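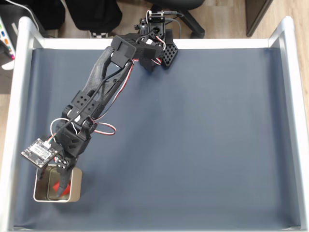

Tharushi Dewan asked whether the lining ought to have a column of its own, as a tin that sits still on cloth will slide about on bare metal, and she wanted to know which was which before using any of the rows. It now has one. The column is called lining and it is described further down.

This site uses cookies to remember your settings. Accept | Manage preferences

Allska: tins and trays
Fri 13 March
By Nahom Derese

Summary

Allska is a list of small tins and the shallow trays they are kept or used on. It covers 990 entries, 50 tins and 15 trays. An entry is one tin on one tray on one occasion, with a note of what the tin held and whether the lid was on. It is a plain text table and opens in any spreadsheet.

The list began as a way of keeping track of the small parts shelf at Bogale. Screws, washers and spare hooks were being put back in whichever tin was nearest, and the labels had stopped meaning much. Abrehet Alemayehu wrote the first sheet by hand. I typed it up the following June and we have added to it since then.

What is in the folder

tins.csv - one row per tin
trays.csv - one row per tray
entries.csv - the main table
notes.txt - corrections, oldest first

Columns in entries.csv

tin - short name of the tin, matching tins.csv
tray - short name of the tray, matching trays.csv
lid - on, off or missing
lining - fabric, paper, rubber or none
contents - free text, lower case

"Off" means the tin was open and the lid was known to be somewhere. "Missing" means we looked for it and gave up. Before the second batch these were both written as "open", and a few of the old rows still say so. Treat them as off.

Tins

Mostly plain metal, silver in colour, with no print. A few are painted. Anything with a hinged lid was left out, and so were plastic tubs, even the ones everybody calls tins. Height and width are in millimetres, measured on the outside with the lid off. Dents are noted only where they stop the lid going on.

Trays

All are shallow. The framed ones have light silver-white rails and rounded corners, with a dark blue-grey fabric laid inside. The fabric is good for small parts. A dropped washer stays roughly where it lands, and most things show up well against the colour, apart from black screws. The paper-lined trays came from Nilton and the paper has been changed several times, so don't read anything into its colour.

How entries were made

Put the tray down flat. Put the tin on it. Write the row before tipping anything out. We did it the other way round for a while and the contents column suffered, so five rows from that time have contents set to "mixed".

Known problems

The tray called Tuvix is listed twice in trays.csv, once with its old lining and once with the new one. They are the same tray. I have left both in so that the older entries still match.

Some tins were relabelled halfway through. The short names did not change but the contents did - see notes.txt.

Weights are not recorded. We had no scales that read low enough.

Using it

Copy it, change it, take the bits you need. If you find a mistake, send the row and what it should say.

Comments

Brendan Buckley
Is "hooks, brass" the same as "brass hooks"? I've got both and I was about to merge them.

Nahom Derese
Same thing. Please do merge them. I'll fix it in the next copy.

Pascual Benítez
I lined an old drawer with felt after reading this and it does stop the washers rolling. Picks up a lot of fluff though. Do you vacuum yours?

Abrehet Alemayehu
Sticky roller, with the tins off first.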